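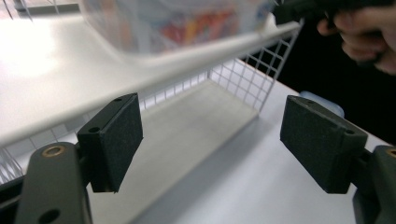
Shelf season, and my sore thumbs

Hello again from the far end of the corridor! Olga Prieto asked me for a few lines on what the Sullano group has been up to, and the short answer is that I have spent most of September 2026 tidying food boxes. Very slowly, with a gripper in each hand, so that a robot can learn to do it for me one day.

For anyone who missed the last newsletter, we've stopped steering the arm with the joystick for this sort of job. Elie Rizk had me on it for most of last November and I managed seven decent runs before lunch, on a good day, with my shoulders up round my ears. Now we simply pick up the hand-held grippers and do the task ourselves, and the cameras on them record what the fingers see. My best morning so far is 62 runs — I did have to sit down afterwards.

The task we call Peng (Aidan Geraghty names them, don't ask me how) is all about the white wire rack. You bring a plastic box to the shelf, set it down, let go and back away without dragging it. Sounds like nothing, doesn't it? But a gripper has no fingertips to feel with, and a clear lid with a bit of glare on it is a slippery thing to judge. I kept coming in too high and closing on the lid flaps. Stelios Sotiropoulos watched me do this for half a morning before he suggested I slow down over the last hand's width and come in from the corner, and my runs have been much cleaner ever since. Thank you Stelios, you might have said so earlier! 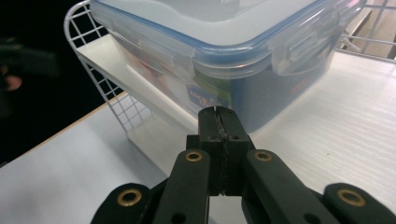

Fingers closed, right by the corner of the big box on the rack.

The other thing I've had to unlearn is fidgeting. If I nudge a box straight after letting go, just to make it look nice, the robot will learn to nudge as well, and it won't know when to stop. So now it's hands off, back out, count to two in my head, done. Runs with a fumble and a proper recovery do stay in, though. Elie wants those, and he's right, the arm is going to fumble too.

We're aiming for 700 good runs before anything gets trained, and we'd like them from lots of different people. My habits are my own (I favour the left hand terribly) and I don't want to pass them all on. If you can spare 30 minutes, come and have a go. You don't need to know a thing about robots, and we'll give you a few practice goes before we record any. Oi-ling Liao keeps the sign-up sheet, so drop her a note or catch her by the kettle.

Next up is Salletti, which is the same rack but taking things off it again. I'm told it's easier. I'll let you know — if my thumbs hold out.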